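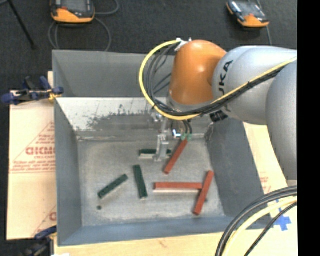

January, evening session. Bin picking, Wandorura shop, back bench.

Jade Vachon wrote on the whiteboard that the picker is "basically done." I don't buy it. What we have is a big arm that can find a block in a bin when the blocks are kind to it. Both colors are in there, red and dark green, and the green is the one I worry about against gray.

Ran 100 cycles with the Derese picker script, no changes from last time. 5 clean misses, plus 3 where the arm reported a good grip and carried nothing to the drop tray. Jade counts those 3 as sensor trouble. I count them as misses. If the log says yes and the tray says no, the log is wrong, and I'd like that fixed before anyone touches the speed setting.

Things I still don't trust:

Blocks lying against each other. The script picks one outline and goes for it, and where two touch end to end it sometimes draws one long shape and aims for the middle. Steep leaners are the worst.

The thin finger. Fine for getting in near a wall, but it leaves very little room for error on the long side. If we come down a hair off we land on top of the block. I asked Estix about a wider pair and got a brochure.

Bin position. It's clamped, yes. I pushed on it with my palm and it still moved a little. Mark the corners on the board and check them at the start of each run. Tape wanders.

Cable loop by the orange joint. Jade says it has plenty of slack. Maybe at this reach. I want to see it with the wrist turned all the way over, slow, one hand on the stop.

The Prarnutton write-up that got us started claims almost 1,000 picks without a fault. No word on how they stacked the parts or who was counting. I'd guess a single layer, well spread, which is pretty much how we've been loading ours, so our own number flatters us too.

Next: same script, same speed, parts dumped in from a bucket and left however they land. Write down every grab, including the ones that look silly. Jade to bring the other light. Don't erase the whiteboard yet, I want to add the miss count under her note.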